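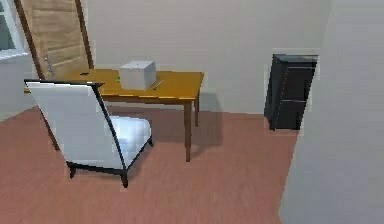

The Pindale collection is a body of teleoperated demonstrations recorded in simulation at Keltuvberg, intended for training robot manipulation policies by imitation. It contains 2,804 recorded attempts, of which 1,934 are in the released training portion. The rooms in which the attempts take place are furnished with the restraint of a dentist's waiting area. One has a white armchair drawn up to a wooden desk, a white box and a pencil on the desktop, and a black cabinet of two drawers against the far wall. Nobody has ever sat in the armchair, and it has no bearing on any task. It does, however, get in the way of some viewpoints, and its supporters consider this a contribution.

The name is sometimes applied to the collection, sometimes to the recording protocol, and in older notes to the simulated arm as well. The article follows the first usage.

Background

The collection grew out of a smaller effort by Elango Palaniappan, who wanted a set of tabletop demonstrations that could be replayed exactly. His earlier recordings had been made on a physical arm in a shared laboratory, where the lighting changed with the weather and objects left on the table overnight were frequently not there in the morning. A simulator had neither problem. It had others, and the project's change log is largely a record of meeting them.

The first set of 200 demonstrations was recorded in June using Skirovis, a rendering and physics package then in use at Keltuvberg for teaching. Most of that set was later discarded. Contact between the fingers and small objects had been tuned so generously that an operator could lift a pencil by approaching it with conviction. Policies trained on the set learned to do the same, and were baffled by any world in which closing the gripper was also required.

Recording procedure

An operator controls the simulated arm with a handheld controller and watches the room through one or more rendered cameras. Each attempt begins with an instruction, drawn from a fixed list and phrased as plainly as the authors could manage ("move the box to the left side of the table"). The operator performs the task, presses a button to mark the end, and grades the result as a success, a failure or a discard. Joint positions, gripper opening, camera images and the full state of every object are stored at each step.

Object positions are shuffled between attempts within limits set for each room. The limits were widened twice. Under the original settings objects could be placed so close to the edge of the table that the physics engine, on starting up, finished the placement on the floor.

Operators work in short sessions. The protocol recommends a break after each one and gives fatigue as the reason, although the change log suggests boredom was the larger problem. Bored operators develop flourishes. One early session had to be withdrawn when it was found that every successful placement in it was followed by a small tap on top of the object, and that the trained policy had taken the tap to be the point of the exercise.

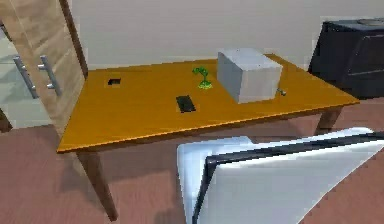 Camera placement was a longer argument. A camera mounted near the gripper gives a good view of whatever is about to be grasped and a poor view of everything else, and it tends to fill a good part of the picture with the robot's own fingers. A camera fixed in the room sees more and is more easily blocked by furniture. The released data use both kinds. Camera poses are also jittered slightly from one attempt to the next, to discourage a policy from memorizing the wallpaper, or in this case the absence of any.

Failed attempts

Unusually for its size, the collection keeps its failures. They are stored apart from the training portion, with a short written note by the operator. The notes were meant to use a set vocabulary ("missed grasp", "dropped", "wrong object"), and for the first few weeks they did. Later entries include "I don't know", "fine until it wasn't" and, for a long run of attempts on a single afternoon, "see above".

The Arumugam filter

Raw demonstrations contain a good deal of hesitation. An operator may hold the arm still while reading the instruction again, or circle an object several times before committing to a grasp. A policy trained on such data will reproduce the hesitation with great fidelity – and having no instruction to reread, may go on doing so indefinitely.

The Arumugam filter is the step that removes these pauses. It looks for stretches in which the arm moves very little and the gripper opening stays the same, and shortens each to a fixed maximum. In its first version it removed them altogether. This also removed the moment of stillness that a good operator leaves between closing the fingers and lifting, and the resulting policies snatched at objects like a shopper on the last day of a sale. The current version leaves any pause that directly follows a change in gripper opening.

Unfiltered recordings are supplied alongside the filtered ones, for users who would like to make the same mistakes independently.

Visual appearance

Rendering quality in the collection is modest. Surfaces are plain, shadows are soft, and a box is as likely as not to have no label, texture or visible purpose. The authors describe this as deliberate, and the dates in the change log suggest that it became deliberate some time after the rendering was finished. Wood is the exception. Desktops, doors and floors carry a grain in several rooms, apparently on the grounds that Skirovis came with wood.

Plain appearance has practical costs. A policy that has seen only clean, evenly lit objects can fail when shown a real table with a coffee ring on it. The usual remedy is to vary colors and lighting when the stored attempts are rendered again, and this is possible with the Pindale files because the full object state was kept. The documentation sets a ceiling of 1,000 re-rendered variants per attempt. No justification is given for the figure, and no user is known to have reached it.

Release and use

The first public version was released on Wednesday, December 22, 2021, a date that ensured it was downloaded by almost no one until the new year. A corrected version followed, repairing an error in which the left and right camera streams had been exchanged in part of the data. Several users had by then trained policies on the swapped streams and asked for the original to be kept available. It is, under a separate name.

See also

Imitation learning
Teleoperation
Domain randomization
Behavior cloning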